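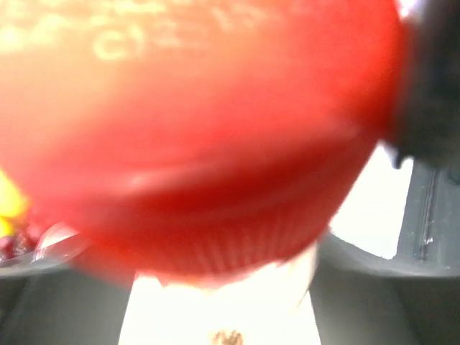
Adeel thinks we should stop pricing whole new grippers and just buy fingertips, and he'd like that settled before the April order goes in. Fair enough! I spent the morning on quotes anyway. Kozan wants $409 for the narrow finger set, Erkley is at $168 for theirs (pads extra, of course), and the wrist camera from Sornov comes to more than $500 once you add the bracket – ouch. Loline still hasn't sent me anything.

The red object, maybe a lid, fills most of the view up close, so I'd love a wider lens on the list, even if it means putting off the spare cable kit at $101. My vote is Erkley fingers now, camera next round. Adeel, can you check the bolt pattern before I send this? Also ask Kozan about lead time, they dodged it twice.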